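# How a Library Book Finds Its Way to You

Every book in a public library has a place where it belongs. If it is on the wrong shelf, it can stay lost for months. Libraries use a few simple systems to keep that from happening.

## The label on the spine

Look at the narrow side of a library book, the part that faces out on the shelf. Near the bottom there is a small sticker with letters, numbers, or both. This is the **call number**. It works like an address.

Story books usually go in order by the author's last name. A book by someone named Zieliński has ZIE on the sticker, so it will be near the end of the story shelves.

Fact books go by subject. Many libraries use a number system in which each big subject gets its own set of numbers. Books on animals sit together, and so do books on space. A longer number means a narrower subject.

## Checking out

When you borrow a book, someone scans the bar code. The computer matches the book to your card and sets a due date. At the Janadton library, children can have 13 books at a time and keep them for two weeks. Other libraries have other rules, so ask at your own desk.

You can usually renew a book if you need more time – unless another reader has asked for it.

## While you read

Library books get read by a lot of people. Wash your hands first, use a bookmark, and don't fold the corners. Keep drinks on a different table from the book. Paper soaks up liquid fast, and wet pages swell and stick together.

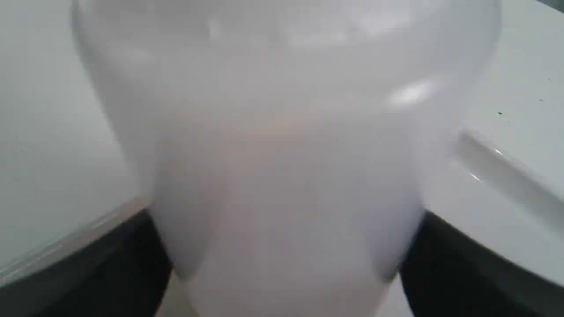

*A frosted plastic cup, wide at the top and narrower lower down.*

If a book does get wet or torn, don't fix it with tape at home. Ordinary tape turns yellow and can pull the print off the page. Bring the book back and tell the person at the desk. Libraries have special tape and glue for repairs.

## Books that travel

Sometimes the book you want is in another town. Libraries that work together can send books to each other. Say you live in Okden and the only copy is in Hasow. You place a **hold**, which means you ask for the book to be saved for you. A van picks it up and brings it to Okden, and you get a message when it is ready.

## Words to know

- **Call number:** the letters and numbers that show where a book goes
- **Due date:** the day a book has to be back
- **Renew:** to borrow the same book for longer
- **Hold:** a request to save a book for you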